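Filed under: Opinion / Shop Money / Automation

Budget for the Bottle

I've sat through enough equipment planning meetings to know how the arm gets bought. Somebody has a quote, the quote has a big number on it, and for two hours everybody in the room argues about the big number. Then the arm arrives, it's lovely, and on the second morning a person in a fleece vest goes off to the break room to find something for it to pick up.

I think that's backwards, and I've started being a pest about it. My position (I'll give it away early so you can stop reading if you hate it) is that the line for objects, stands, labels, spare parts and plain old staff hours should be written before the line for the arm. Then you buy whatever arm the rest of the money allows.

I help small shops plan their first automation cell. The one I've been closest to this year is at Radebe, a contract packer with a back room and more nerve than cash. They wanted a cell that could handle drink bottles, the light clear kind with a wrapped label, and they'd been talking to two suppliers, Tinirden and Meron. The two quotes were close enough that either would have done. You wouldn't have guessed that from the meeting! We had a spreadsheet with 16 columns on it, payload and reach and a warranty column and one called "feel," which I'm sorry to say was mine.

There was no column for bottles.

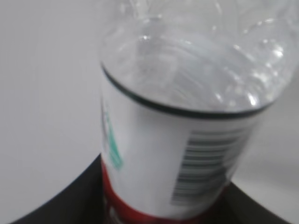

Clear plastic is hard on a camera, and anyone who has tried it knows. The light slides around on it, the background shows straight through, and every ridge throws its own bright spot. A label helps, and a barcode gives you something nice and high contrast to hang on to, provided the bottle is turned the right way and the picture is sharp enough. So you end up needing a lot of tries, in a lot of positions, with the lighting shifted a little each time. Tries cost hours. Hours are money, and I've never met a first-time buyer who had put them down at anything near what they come to.

Lesego Magagula runs the floor at Radebe and she saw this well before I did. She'd been asking since the first meeting who was going to stand there and reset the thing. I gave her a vague answer about integration support. She wrote "who resets it" on the whiteboard and left it there for weeks, and every time I walked past I felt it was addressed to me personally (it was).

So we redid the budget. We put $882 into what I call the shelf: bottles to practice on, a few things to stand them on, replacement labels, a better lamp, tape, bins. That's a tiny sum next to an arm. It was also the only part of the plan that made the floor staff visibly relax, since for once a piece of new equipment wasn't going to be fed out of their own supply closet. Then we set aside 200 hours of paid staff time, in its own row, with its own total, where it couldn't be shaved off quietly when the freight bill came in high.

And yes, that pushed us down a size on the arm. I lost some sleep over it. The salesman from Meron was very kind and told me we'd outgrow the smaller one. Maybe so! But I've seen what happens to shops that buy the big one and have nothing left over. They run the demo that came with it, they show it to visitors, and by spring there's a coat hanging on it.

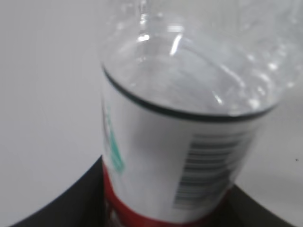 The argument I hear most against all this is that the practice work is a supplier's job. Pay for a finished system, let them sweat over the shiny plastic. I have some sympathy. If you're big, and your product never changes, go ahead and do that. Radebe's product changes whenever a customer gets a new designer. One month the label has a band down at the bottom, the next it might be a sleeve over the whole bottle, and if every change means a phone call and a service visit then you've bought yourself a subscription without calling it one. I'd much sooner see a shop own that skill, even clumsily, even slowly.

There's a second objection, and it's a better one. A shelf budget is squishy. An arm has a serial number and you can depreciate it. Eight bins of test bottles look like recycling to an accountant, and staff hours look like staff hours. My answer is to give the thing a name. We called ours Denotance, for reasons that made sense late in a meeting, and once it had a name on the sheet people stopped asking if it could be trimmed. I'm not proud of how well that worked.

What I'd still change is the timing. We put the shelf money down for August, the same month as delivery, and it should've come well before. You can learn a great deal about a bottle with a lamp and a cheap camera while you're waiting on a crate, and we spent that stretch arguing over where to run the air line instead.

Lesego has already asked me what's in the shelf row for next year. I told her I was working on it. She's written that on the whiteboard too.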